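Kostavine Workrooms
Minutes of the room users' meeting
May 26, 2024, held in the downstairs kitchen

Chair: Simone Quintana
Represented: Seder (ground floor), Mollel (first floor, front), Gira (first floor, back), building office
Apologies: the evening bookbinding class
Minutes taken by the building office

1. Minutes of the last meeting

Agreed as correct, with one change. Under "Kitchen", the kettle that was thrown out was the one from upstairs. The downstairs kettle is still in use and should not have been listed.

2. Matters arising

The hooks by the back door have been put up. They are lower than was asked for and long coats touch the floor. Gira offered to move them up to the next batten. Agreed.

The label maker has been found in the first floor stationery drawer. It needs a new tape. Office to order white tape with black print, and to keep the label maker in the office from now on, signed out like the drill.

The lost key to the bicycle store has not come back. A new one has been cut and the person who held the old one has been asked to pay for it. No further action.

3. Kitchen

Seder reported that the fridge was cleared at the end of last month and was full again within a fortnight. Most of it was milk. There was a discussion about buying milk jointly, which has been tried before. Mollel said they would not join because most of them drink oat milk and the joint milk always ran out on the days they had visitors. It was left that each group buys its own and writes the group's name on the cap.

Anything in the fridge without a name will be thrown out when the kitchen is cleaned. Jars count. The chair asked that this be written on the fridge door as well as in the minutes, because few people read the minutes.

The drawer under the draining board sticks. Several people have been pulling it by the corner and the front is coming away. Office to rub the runners with candle wax first and to look at the front if that does not work.

Tea towels: Gira has been washing them and would like a turn off. Seder to take them until July, then Mollel. Towels used for paint or glue are not to go back in the kitchen pile. Old ones for that purpose are in the cupboard under the stairs, on the left.

The dishwasher was raised again. The gap beside the sink is 93 cm wide and has been measured twice, so a full size machine would go in. The difficulty is the waste pipe, which runs the other way. No decision. Office to ask the plumber when he next comes for the boiler and not to call him out specially.

4. Cupboard under the stairs

The chair has been through the cupboard and read out what she found that had no owner. It included two camp beds, a roll of green carpet, a box of picture frames with no glass, a slide projector, a sack of plaster that has gone hard, and a child's wetsuit.

Mollel will take the picture frames. The camp beds are to stay, as they were used when the heating failed. The plaster and the carpet are to go to the tip. Seder thought the projector might belong to somebody who rented the ground floor before them and asked for time to write to him. Agreed, until the next meeting. The wetsuit is to go to the charity shop.

When the cupboard is empty the floor will be swept and the shelf brackets checked. The bottom shelf has been holding paint tins and is bowed. Tins will go on the floor in the plastic tray. Folding chairs will go at the back, since they are wanted least often, and the hoover at the front.

5. Storage in the first floor corridor

Boxes have been building up outside Mollel's door. Mollel explained that these were waiting for a collection that was put back. The corridor is the way out for both first floor rooms in a fire and nothing should be left in it overnight, even against the wall. Mollel will bring the boxes inside by the end of the week.

This led to the question of shelving. Gira had found a steel unit with five shelves for £189 including delivery. It would stand in the alcove at the top of the stairs, which is outside the fire route. Seder asked why they should pay a share of something upstairs. After some discussion it was agreed that the two first floor groups will split the cost and the office will fix it to the wall. Seder may use the lowest shelf for its paper if it asks first.

Clear plastic boxes were preferred over cardboard. Every box to have a label on the short end, with the name of the group and what is inside. "Misc" is not a label.

6. Chairs

There are 40 stacking chairs on the building's list. Several have been taken into rooms and not brought back, and the large booking last month ran short. Office to walk round and count. Groups that need extra chairs all the time should say so, and they can be taken off the general list.

Three have split seats and have been put behind the kitchen door with tape across them. One had been used anyway, with the tape folded back. They will be taken to the tip along with the carpet.

Gira asked for felt pads on the chair feet upstairs, as the noise carries down to Seder. Seder supported this strongly. Office to buy the nail-in kind, as the stick-on ones come off.

7. Cleaning

The cleaner now comes in the mornings. She has asked for three things: that bins are tied before they are left outside the doors, that nothing is left soaking in the sinks, and that cables are lifted off the floor where possible so that she can mop. All agreed.

She does not clean desks or tables unless they have been cleared, and will not move anyone's things to wipe under them. The meeting thought this was right. If a table needs doing, leave a note on the door of the room the evening before.

There was a question about who pays for bin bags. The office does. They are in the tall cupboard, not in the drawer, where people keep looking for them.

8. Room 2: the white table

Most of the time under this item was spent on the care of the large white table in Room 2, which is shared by all three groups.

Complaints had come in from two of the groups about rings from mugs and a line of blue ink. The office has worked on the marks with warm water and washing-up liquid, then with a damp cloth and a little bicarbonate of soda. The rings have gone. The ink has faded to the point where it has to be looked for. It was agreed that the green scouring pads from the kitchen must not be used, as they dull the surface and the dull patches then hold the dirt. 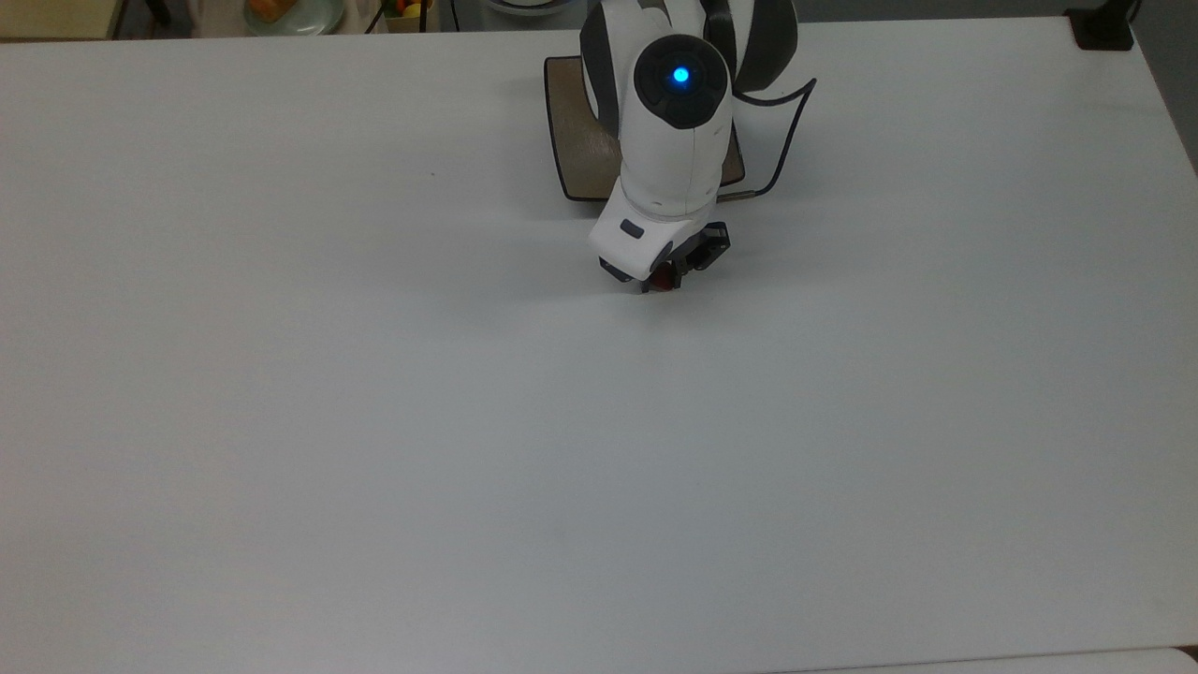

The large white table, Room 2.

The following was agreed for the table:

Mugs and food stay in the kitchen. Bottles with a lid are allowed.
Cutting is to be done on a mat. There are two mats in the rack by the door and the larger one is to be left there.
Tape is to be peeled off the same day. The yellow masking tape leaves a gum if it is left over a weekend.
Anything with a hard underside should be lifted when it is moved. It should not be pushed across the top.
Wipe down at the end of a session with the blue cloth and dry with the white one.

Seder suggested an oilcloth cover. Gira was against it, as a cover slides about and makes it hard to work on. Mollel had no strong view. The suggestion was not taken up, but will come back if the rings do.

The chair asked whether the table might be turned to run along the window side. This would give better light in the mornings. It would also put the table across the radiator, and the door of the tall cupboard would only half open. Left as it is.

Gira asked for a shallow tray for small parts, as small things get swept off with the crumbs. Mollel has a spare and will bring it down. It will live on the windowsill.

9. Booking sheet

The paper sheet on the door of Room 2 is to be kept. The online calendar was not liked and two groups had stopped looking at it. Bookings to be written in pen, with a group name and a finishing time. A finishing time means the time by which the room is tidy and the next people can come in. Crossing out another group's booking is not allowed unless they have been spoken to.

10. Any other business

The light over the back step is out again. Office to change the fitting this time, as the bulb has been changed already.

Mollel asked if the window on the half landing could be eased so that it opens. It was painted shut. Seder has a suitable knife and will try.

A grey scarf and a set of measuring spoons were handed in and are in the office.

11. Actions

Office: label tape; drawer in kitchen; plumber to be asked about waste pipe; chair count; felt pads; light over back step; steel unit to be fixed to wall.
Seder: tea towels until July; letter about projector; landing window.
Mollel: boxes out of corridor; picture frames; tray for Room 2.
Gira: order steel unit; coat hooks.
Simone Quintana: notice for fridge door; tip run with carpet, plaster and chairs; wetsuit to charity shop.

12. Next meeting

In July, in the downstairs kitchen. Items for the agenda to the office in writing.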